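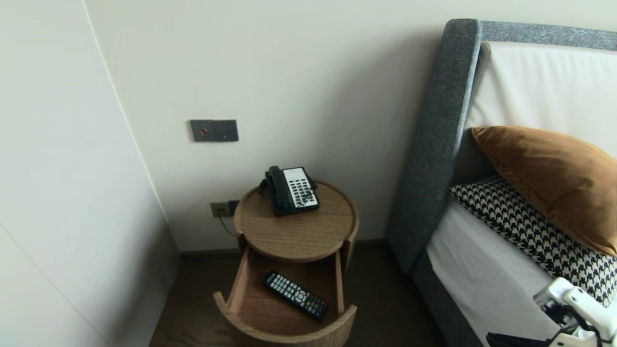

둥근 협탁, 전화기, 서랍 안 리모컨

1/5/20 살아있는 돼지 장거리 운송 얘기. 길어질듯. 타래로 감

어제 밤까지 드리트우드(Dritwood) 휴게소 쪽에 있었음. 베른베르크(Vernberg) 도축장으로 가는 트럭들 서는 데. 잠을 거의 못 자서 문장이 좀 이상해도 양해좀

일단 숫자부터. 한 번에 움직인 돼지가 1,008마리. 출발지에서 도착지까지 18시간. 서류상으로요. 서류에는 상차 시간이 안 들어감. 이게 첫번째 문제

상차 시간이 왜 중요하냐면 먼저 실린 애들은 트럭이 출발할 때까지 그냥 그 안에 서 있음. 차는 안 움직이는데 이미 빽빽함. 근데 시계는 바퀴가 굴러야 돌아감

운송시간 = 마지막 마리 실린 뒤부터. 이렇게 계산하는 업체가 많음. 저희는 첫 마리부터 재야 한다고 계속 말해왔고 답은 늘 "검토하겠습니다"

물 얘기. 급수 니플이 달려 있긴 함. 달려 있는 거랑 물이 나오는 건 다른 문제. 운전기사분한테 물어봤더니 탱크를 어디서 채우는지 모르신대요. 화낼 일이 아니라 진짜 교육을 못 받으신 거

그리고 물이 나와도 농장에서 쓰던 거랑 모양이 다르면 안 마시는 애들이 있음. 처음 보는 꼭지니까. 안쪽에 낀 애는 꼭지까지 가지도 못하고

겨울이라 괜찮지 않냐는 댓글 벌써 달렸는데 안 괜찮음. 여름은 열사병, 겨울은 옆구리로 들어오는 바람. 주행 중에 환기구 옆에 있는 애들이랑 가운데 있는 애들 체감이 완전 다름

저번 10월에도 똑같은 구간 따라갔었는데 그때는 비. 깔짚이 몇시간 만에 죽이 됨. 미끄러지면 못 일어나요. 옆에서 밟으니까 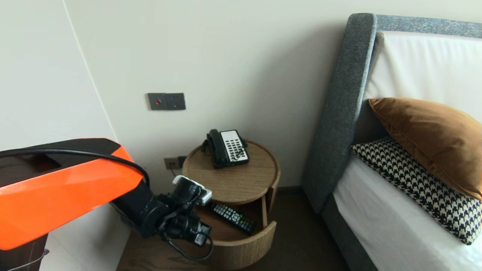 스톰덴 동물보호연대 | 운송감시팀

이어서. 댓글 보고 답하느라 늦음

"냉동육으로 보내면 되잖아" → 네 그게 저희 요구임. 가까운 데서 도축하고 고기로 운반. 동물을 안 옮기면 되는 일

근데 업체들이 말하는 이유가 있음. 산지 쪽 작은 도축장이 다 문 닫음. 남은 데는 예약이 밀려있고. 그러니까 멀어도 큰 데로 보냄. 토마르(Tomar) 쪽 농가분들 만나보면 본인들도 이렇게 멀리 보내기 싫어함

한 분은 이렇게 말씀하심. "문 닫힌 다음부터는 어디로 가는지 나도 전화해봐야 알아." 키운 사람이 모름

이동식 도축 차량 얘기도 나오는데 이건 저도 아직 공부중. 폐수 처리랑 검사관 배치가 걸림. 아는 분 디엠 주세요 진짜로

Bethel Alemayehu 수의사님이 작년에 정리해주신 체크리스트 다시 올려달란 분들 많아서. 짧게 옮김

- 헐떡임, 입 벌리고 숨쉬는지
- 누울 공간이 있는지 (다 서있으면 편해서 서있는 게 아님)
- 절뚝이는 개체가 실려있는지
- 귀, 꼬리 상처. 오래 섞여 있으면 싸움
- 물 꼭지 주변에 몰려있는지

시민분들이 휴게소에서 보셨을 때: 차량번호, 시간, 위치, 몇 층짜리인지. 이것만 적어서 보내주셔도 되요. 차 문 절대 열지 마시고 기사님이랑 싸우지 마세요. 트럭 사이로 들어가는 것도 위험함

물 뿌려주고 싶다는 분들도 계신데 함부로 하지 마세요. 겨울엔 특히. 젖은 채로 고속도로 달리면 어떻게 될지 생각해보시면

법 얘기 조금. 휴식 규정이 있긴 있음. 근데 "휴식"이 차에서 내리는 건지 차를 세우는 건지가 애매하게 써있음. 현장에선 당연히 후자로 읽음. 기사님이 밥 먹는 동안이 동물 휴식시간이 되는 거

그 사이 환기팬 끄는 차도 있었음. 시동 꺼지면 같이 꺼지는 구조. 이건 규정 위반인지 물어봐도 담당부서마다 답이 다름. 축산과는 교통과로, 교통과는 다시 축산과로
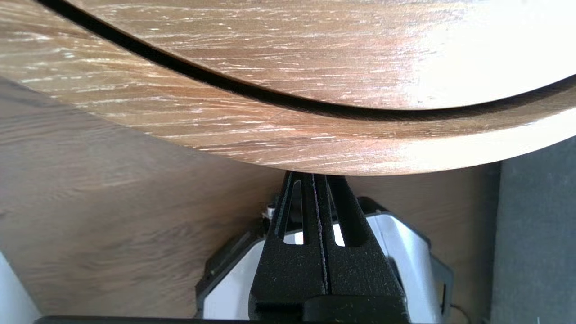

그래서 공문을 두 군데 다 동시에 넣기로 함. 같은 질문 같은 날짜로. 서로 떠넘기면 그 답변서를 나란히 붙여서 공개할 예정

정보공개청구도 다시 들어감. 지난번 건 72쪽이 왔는데 절반 넘게 먹칠. 출발지 먹칠, 업체명 먹칠, 폐사 두수까지 먹칠. 폐사 두수가 왜 영업비밀인지 설명해주실분

먹칠 안 된 부분에서 건진 거: 도착 후 검사표에 "이상없음"이 전부 같은 글씨체로 찍혀 있음. 개체를 본 건지 칸을 채운 건지. 이건 단정은 안하겠음. 원본 보여달라고 요청한 상태

Mohit Yadav 님이 스프레드시트로 구간별 시간 정리해주고 계심. 상차 시작, 출발, 정차, 도착, 하차 끝. 이 다섯 칸을 다 채운 기록이 지금까지 2건뿐. 나머지는 다 어딘가 비어있음

하차 대기도 꼭 써주세요. 도착했는데 계류장이 꽉 차면 트럭 안에서 또 기다림. 이건 서류엔 "도착 완료"로 되어있음

소나 염소는 왜 안 하냐고. 하고 싶음. 사람이 없음. 염소는 운송 기준 자체가 더 허술해서 다음에 따로 타래 쓸게요

후원 물어보신 분 감사한데 지금 급한건 돈보다 야간에 운전 가능하신 분. 한 차에 최소 둘은 타야 교대가 됨. 졸음운전하면서 트럭 따라가는 건 진짜 하면 안되는 일이라

채식하라는 얘기냐는 질문엔 저는 안 먹습니다만 이 타래는 그 얘기 아님. 드시는 분도 18시간은 길다고 생각하실 수 있잖아요. 그분들 서명이 필요함

국회 쪽은 의원실 한 곳이랑 얘기중인데 아직 이름 못 밝힘. 첫 마리 상차부터 시간 계산, 그리고 시동 꺼져도 도는 독립 환기장치. 이 두 줄만 들어가도 많이 바뀔거임

사진 더 올려달라는 분들, 차량번호 가리는 작업 끝나야 올릴 수 있어요. 몇일 걸림

일단 자러감. 오타는 일어나서 고칠게요. 제보는 디엠 말고 메일로 주시면 안 놓침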